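Product Review: Urnwood Task Table, Light Finish

The Urnwood Task Table was evaluated over a period of nine weeks in the shared workroom at Skotier. The review considered assembly, stability, surface wear and ease of cleaning. The table arrived in one carton with printed instructions, and assembly by two members of staff took 40 minutes. All bolts were present, although the supplied wrench was too short for the inner braces.

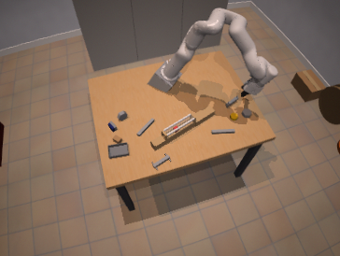 Jurgita Sakalauskas reported that the feet needed a second adjustment after the first week, and that the table had been steady since then. The reviewers recommend that buyers check the level of the table once it has been in daily use for several days.

The surface finish performed well. Coffee and marker ink were removed with a damp cloth, and pencil marks required mild soap. A ring left by a hot mug could not be fully removed. 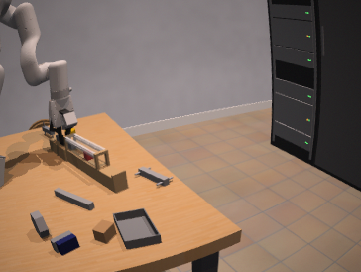 The edges are slightly rounded and were found comfortable for long periods of writing. The height is fixed, however, and taller staff members asked for an adjustable version. Urnwood does not offer one at present.

At $164, the table is recommended for general office and workshop use. Replacement feet are sold separately in sets of four.

Reviewed by Margus Kivi
December 8, 2020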